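Groups > Bench Practice Group > Minutes
Search minutes and papers
All years Go

Minutes of the Bench Practice Group
Aug 27, 2023
By Rekha Dhillon, minutes secretary

Present: Ans Hoekstra (chair), Gemechu Mamo, Luuk Vanhove, Rekha Dhillon
Apologies: Willy Meijer, who sent written comments on items 3 and 5

1. Minutes of the last meeting

Agreed, with one change. Under "Cable checks" the word "weekly" should read "at the start of each shift". Rekha to correct the copy on the shared drive.

2. Matters arising

The Premenham site has now put up its emergency stop notices at eye height. Sandton has not. Luuk has written to them twice and will telephone.

The group was asked last time whether the practice code should cover benches with one arm as well as two. Ans had looked at the wording and thought most of it would serve for both. The sections on shared reach and on handing over between arms would be marked "two-arm benches only". Agreed.

3. Section 4 of the code: laying out objects

Gemechu introduced the new draft. The present section says only that objects should be "placed sensibly", and each site has read that in its own way. The Thakur bench keeps everything in straight rows. Premenham scatters things by hand. Recordings from the two are hard to compare, and operators who move between sites have to be told the local custom each time.

The draft asks for the following:

- Objects to be set down at mixed angles, within reach of at least one arm.
- Items with a glass face to have enough clear table beside them for a finger to come down without touching the glass.
- Boards, trays and other flat items may hang over the table edge only if the operator has noted it on the run sheet.
- Anything not meant to be handled in the run to be taken off the table, or listed on the sheet as background.

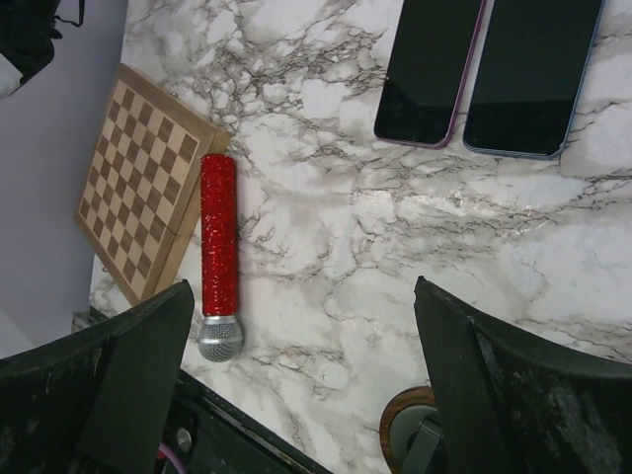 Luuk asked what would happen with objects that have a natural front and back, such as a microphone. Should the sheet say which way the head points? Gemechu thought it should, in plain words ("head towards front rail"), and that a drawing was not needed. Ans agreed but did not want the sheet to run to a second page.

There was a longer discussion about phones. Willy's note said that a phone lying screen up and the same phone lying screen down ought to be treated as two different set-ups, as the grip and the risk of scratching are different. Rekha pointed out that operators at Sandton turn them over between runs without writing it down. Agreed that the sheet will have a box for "face up / face down" and that it must be filled in again whenever a phone is turned.

Luuk also raised shiny and glittery surfaces. He would like the code to say that glare on a polished table top should be looked at through the wrist camera before the first run, and the lamps moved if it falls across an object. Ans felt this belonged in section 6 (lighting). Moved to section 6. Luuk to write two sentences.

The draft was accepted with these changes. It will come into use at the start of October.

4. Section 5: arms at rest and cable routing

Ans reported on her visit to Ilance. The operators there were careful but were working from an old print of the code, which allowed an arm to be left over the table between runs. The current version says that both arms are to be brought clear of the objects before anyone reaches in, and that the status lights are to be checked before hands go over the rail.

Luuk said the words "clear of the objects" were too loose. With two arms on one front rail, an arm may be well away from the thing it is working on and still pass over something else. He proposed "no part of either arm above any object". Gemechu asked whether that could be done on the smaller benches, where the walls leave little room to park. It was agreed to try the wording at Premenham first.

On cables, the group kept the present rule: each cable to follow its own arm, with enough slack for full travel, and no loop to hang low enough to catch on an object or a tool holder.

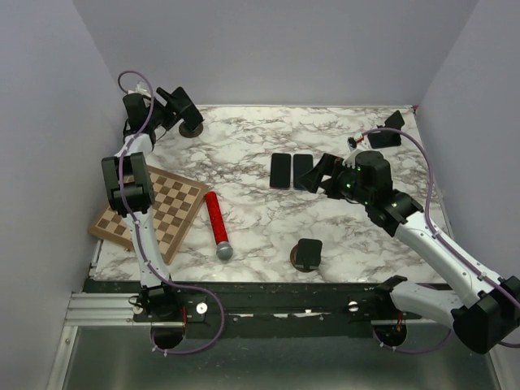

Two-arm bench with both arms over the table, cables running along the arms.

Rekha asked that the code also mention small items at the front of the table, near the rail. These are the ones an operator is most likely to knock with a sleeve. Ans to add a line.

5. Run sheets and record keeping

Gemechu gave the figures for the quarter. The sites returned 1,404 run sheets between them. Roughly 20 had no operator initials, most of them from late shifts. Willy's note suggested refusing any sheet without initials. Luuk was against this, saying that good recordings would be lost over a slip of the pen. After discussion it was agreed to send the sheet back once, and to set the recording aside if it is not returned within four working days.

The question of whether sheets should be kept on paper or filled in on a screen was put off to the next meeting, when Willy can be there.

6. Wear on gripper fingers

Scratches and pale marks on the flat faces were discussed. The group saw no need to change fingers for marks alone. Fingers are to be changed if an edge is chipped or the two faces no longer meet evenly. Thakur to be asked how often they clean theirs, and with what.

7. Any other business

Luuk asked for the word "robot" to be used the same way throughout the code. At present it sometimes means one arm and sometimes the whole bench. Rekha will go through the text and use "arm" and "bench".

Actions

Rekha: correct last minutes; tidy wording of the code; add the face up / face down box to the run sheet.
Luuk: telephone Sandton; two sentences on glare for section 6.
Ans: line on items near the rail; send the current print to Ilance.
Gemechu: issue the new section 4; arrange the Premenham trial; write to Thakur about cleaning.

Next meeting: October, date to be fixed once Willy has confirmed.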